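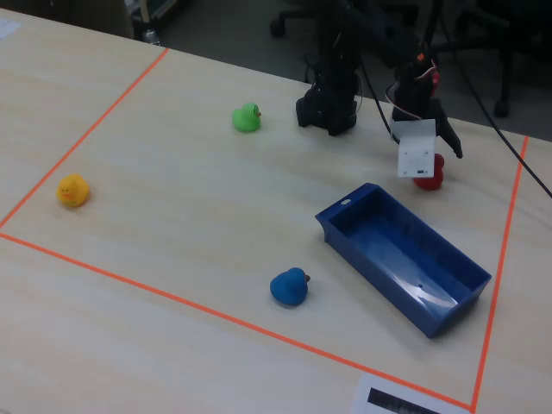
Search this site Enter keywords Go

January
By Jana Lenz and Murali Kamath

4.2 Route filtering in the test network

The test network had three autonomous systems, each with one border router running Witia. The middle system, Fernandes, sold transit to the other two and accepted every prefix they sent. We added import filters on Fernandes one neighbor at a time and left the outbound rules alone. Each filter was built from a static prefix list of 1000 entries.
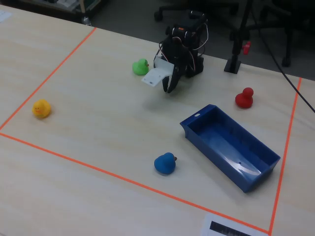 The first neighbor was filtered on Wednesday. We then announced a more specific prefix from the second neighbor, which had no filter yet, and Fernandes passed it on. Once both filters were loaded, the same announcement was dropped at the border and written to the log.

Figure 2. Rubber ducks inside a taped area on a light wood tabletop.
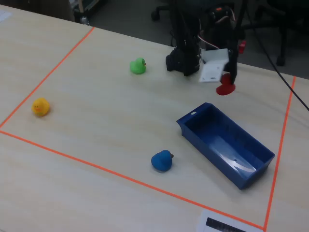
4.3 Cost of larger lists

We repeated the runs with 3000 entries. Loading the list took longer, and one session reset when the reload ran past the hold timer. Raising the timer fixed this.
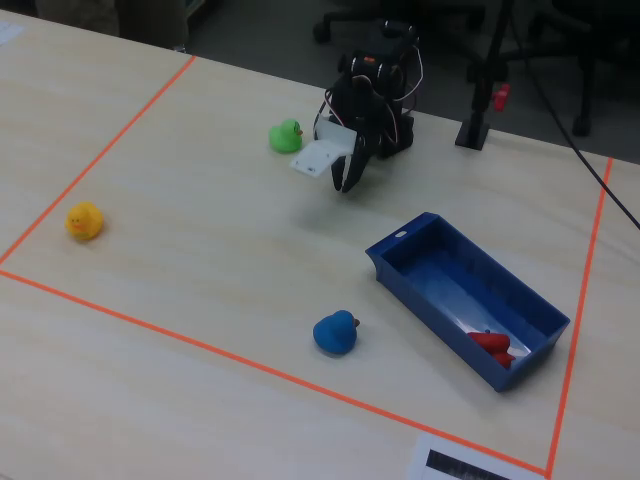

Memory use on the router stayed within its limit in all runs. We did not test lists that change while a session is coming up, and the log format made it hard to match dropped routes to a single list entry.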